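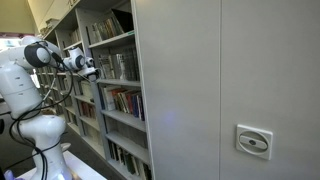
*Travée de tête, rayonnage métallique gris clair. Tablette supérieure : dos beiges, bruns et verts. Troisième tablette : dos de couleur, plusieurs volumes légèrement penchés.*

# Magasin de la bibliothèque Snorradóttir : rayonnages et rangement

Cette galerie complète la notice technique du magasin. Elle concerne le mobilier et l'état de rangement des collections en libre accès contrôlé. Les cotes, les charges et l'historique du fonds figurent dans la notice ; seuls les points utiles à la lecture des vues sont repris ici.

## Données générales

- Mobilier : rayonnage Zustport, montants et tablettes en acier, réglage par crémaillère.
- Nombre de travées dans la salle : 102.
- Hauteur libre retenue entre deux tablettes pour les formats courants : 34 cm.
- Charge admise par tablette : 39 kg, répartie.
- Fonds le plus ancien : legs Dresovia, premier inventaire en 1808. Les volumes de ce legs sont conservés en réserve et n'apparaissent pas dans la galerie.

## Remarques sur la première vue

Les épis se succèdent derrière la travée de tête, en gris eux aussi. La profondeur des tablettes est identique d'un épi à l'autre, ce qui permet de déplacer une rangée complète sans recalculer le métrage.

Sur la tablette supérieure, un volume ou classeur presque noir est incliné. La règle du magasin est de redresser tout élément incliné lors du passage suivant, puis de poser un serre-livres en bout de rangée. Les classeurs souples sont à transférer en boîte : leur dos se déforme sous leur propre poids et ils entraînent leurs voisins.

La deuxième tablette réunit surtout des dos blancs, crème et gris pâle. Ce type de couverture marque vite. Dépoussiérage à la brosse douce, volume fermé et tenu par la gouttière, du dos vers l'extérieur. Pas de chiffon humide.
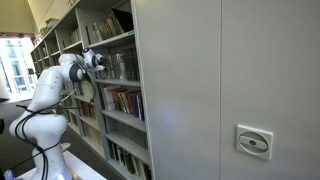

Magasin Snorradóttir, salle basse, 17 octobre 2024

La deuxième tablette est ici occupée par une rangée serrée, aux dos majoritairement gris foncé, noirs ou ternes. Certains portent une petite étiquette blanche près du pied. La position basse est conforme au plan d'équipement : l'étiquette se pose à 20 mm de la coupe inférieure, sauf si elle masque un titre ou une tomaison.

Une rangée serrée tient sans serre-livres, mais elle use les coiffes. Pour extraire un volume, repousser légèrement ses deux voisins et le saisir par le milieu du dos. Si les voisins ne reculent pas, la rangée est trop pleine et doit être desserrée sur la tablette suivante.

Troisième tablette : dos rouges, orange, bleus, beiges et foncés, appuyés les uns contre les autres. L'inclinaison reste faible. Elle est néanmoins à corriger avant la fermeture annuelle de décembre, car un bloc texte laissé de biais finit par se désolidariser des plats.

## Ordre de reprise

1. Redresser les rangées inclinées, de gauche à droite.
2. Poser les serre-livres Stulley, modèle à semelle plate.
3. Relever les étiquettes décollées ou illisibles.
4. Reporter les volumes à traiter sur la fiche de travée.

Les fiches remplies sont à remettre à Ívar Thoroddsen, responsable du magasin, avec le numéro de travée et celui de la tablette, comptée depuis le haut.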